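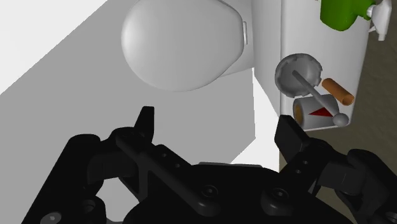 Jan 1, 2018
By Mawuli Agbenyega

3.2 Where the household water goes

I spent most of November reading water meters in Pilley, and I came away a bit obsessed with flushing. We had 80 households on the Plendum tariff, each keeping a diary stuck up wherever they liked, and between them they sent back 754 usable pages (my kitchen table has never recovered). People are brilliant at remembering baths and hopeless at remembering flushes. The lid was closed in Figure 1, and plenty of our diary keepers told me they always leave theirs like that - but ask how many times it went up yesterday and you get a shrug! So I stopped trusting memory and went by the meter, where a flush leaves a short, steep bump that's easy to pick out.

Figure 1. A simulated bathroom with toilet, seen from above.

Rácz used much the same trick in Milen, though with 400 homes and far more patience than me. The night readings there were the cleanest, and ours were too. I did drop two homes with dripping valves, as their bumps never settled and I couldn't tell a flush from a leak.

Comments

pilleygirl: We were one of the 80! My husband still swears he filled in the Sunday page.

T. in Milen: Did you split out the old cisterns from the dual flush ones?

Mawuli: Only by asking people, so I'd treat that bit with care - it's in section 4.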